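Section 5. Simulated teleop, cylinder and tray task. House rules and set-up

Kotov bench guide, operator copy. Read before first login. Changes go through Natalie Wragg, not straight into the file please.

5.1 What the rules cover

Everything done with the two-handed humanoid in the sim room. Same rules as the real bench wherever we can manage it. Yes it's only a simulation and nothing gets broken. Bad habits carry over though, and episodes recorded here go to Clongate for training, so a sloppy run costs somebody an afternoon.

Does not cover the real arms. See section 3 for those, and do the stop button drill first.

5.2 Before you start

1. Log in under your own name. No shared logins. Episodes are traced back by operator.

2. Load the Căpraru room. Plain walls, plank floor, white table. If you get any other room you're in the wrong profile, log out and start again. Don't try to swap the room by hand.

3. Calibrate both gloves. Left first. Fingers straight, thumb out, hold till the tone. Then right. Do it again after any break, even a short one.

4. Check the hands on screen follow yours. Wiggle each finger in turn. If one lags, recalibrate. Lags twice, log it and tell the shift lead.

NOTE: gloves drift when your hands get warm. Recalibrate every 13 episodes whether it looks alright or not.

5.3 Check the table

5. Look over the layout before touching anything. Cylinder should be standing upright, on the table, clear of both trays. Red and blue trays next to each other on the left with no gap.

6. Hands over the table, fingers up, thumbs in. Neither hand touching the cylinder.
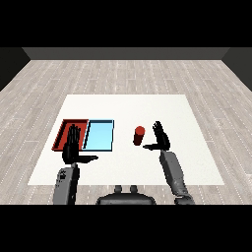 Fig. 5-1. Red and blue trays on the left, cylinder standing clear of them, right hand close by.

7. If the cylinder is lying down, or is half in a tray, reset. Do not stand it up with the hand and carry on. Counts as a spoiled start.

8. Read the instruction line out loud. Sounds daft, but it stops you going for the wrong colour. The target tray changes between batches and the cylinder being red doesnt mean it goes in the red one.

CAUTION: do not press record untill you have read the instruction line. A late change of mind halfway across shows up in the data as a wobble and can't be trimmed out.

5.4 Doing the run

9. Press record. Wait for the light.

10. One hand moves at a time unless the batch sheet says otherwise. The other one stays open and up, over the table, well out of the way. Not dropped in your lap. Tracking loses it and the arm jumps.

11. Approach from the side. Never straight down on top, the fingers clip through and the sim throws the cylinder accross the room.

12. Close the fingers gently. Full fist is wrong. Stop when the fingertips meet the surface.

13. Lift just enough to clear the rim. Keep it upright the whole way.

14. Over the tray, pause. Check which colour is underneath. The hand hides a good part of the cylinder from this view so take your time, and go by the tray edges if you can't see the base. Near the join between red and blue, go further in before you let go. 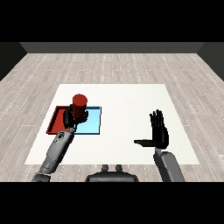 15. Lower till it touches, then open. Don't drop it from height. Dropped counts as failed even if it ends up in the right tray.

16. Back off the way you came in. Hand open, clear of the cylinder, then stop recording.

NOTE: limit is 70 seconds per episode. Over that it's binned automatically. Don't rush to beat it, just reset and go again.

5.5 Marking the episode

Mark it straight away. Good, failed or spoiled.

- Good: right tray, upright, no drop, idle hand stayed put.
- Failed: anything went wrong after record. Keep these. Clongate wants them.
- Spoiled: bad start, glove fault, phone rang. Bin these.

Never mark a failed run as good because it was "nearly there". Duyên Văn checks a sample from every batch and will send the lot back.

Three spoiled in a row, stop. Take the gloves off, have a drink, recalibrate.

5.6 Finishing

17. Both hands open and up, then log out. Gloves on the stand, not on the desk.

18. Fill in the batch sheet. Initials, any lag, any odd jumps of the arm.

Guide last checked 23 Jan 2023. Next check in June.

2 comments
5 shares

Related sections
Section 3. Real arms: stop button drill
Section 4. Glove fitting and cleaning
Section 6. Batch sheets, filling in and filing
Zornaner headset: cable and strap care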